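How to Record Kitchen Examples Without Losing Your Mind

Filed under: Data collection, Hand-held grippers

A learning system will copy whatever you show it, including the part where you scratched your ear. I learned this after handing in a first batch of 593 recordings from a kitchen in Kerville, of which the training run had kind words for almost none. What follows is the routine Hanan Fakhoury and I use now on the Zokum project.

What you need

A pair of hand-held grippers, one per hand
A kitchen that someone will let you have for a morning
Dishes, pots and bowls in several sizes
A notebook (yes, paper)

Step 1. Pick one task and write it down

"Tidy the counter" is a wish. "Move the small bowl from the plate into the basin" is a task. If you and your partner can read the sentence and do two different things, write it again.

Step 2. Set the counter

Put the main object within easy reach of both grippers, then scatter a few others. Leave some ordinary kitchen clutter in place. Our early counters looked like a furniture catalog, and the model went to pieces the first time it met a box of food.

Step 3. Rehearse with cold hands

Do the whole motion four times before you record anything. Your fingers are used to being fingers and will resent the change. Watch your elbows. I have a grudge against one particular drawer handle.

Step 4. Record

Start with both grippers in the same resting pose. Move at the speed of someone carrying soup. When you go for a rim, open the fingers wide, bring one down on each side, and close only once you're straddling the metal. 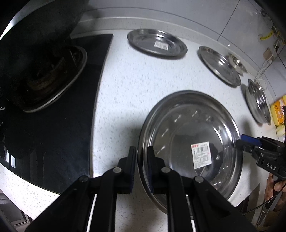 Photo: Lina Hourani / Zokum

Big basins take two hands. Line up the first gripper on the near rim, then bring the second in from the side. Shiny steel throws light all over the place, so go by the edge of the rim and ignore the reflections. If you miss, back off and try again without stopping the recording. A clean recovery is worth keeping. Flailing goes in the bin.

Step 5. Change something

After 10 good takes, move things. Turn the basin, swap the plates, come at it from the other side. Hanan calls this "annoying the model."

Step 6. Label before lunch

Write down the task, the take number and anything odd. By 2 in the afternoon you will remember none of it, and "weird one, the pot thing" helps no one. Charge the grippers while you eat.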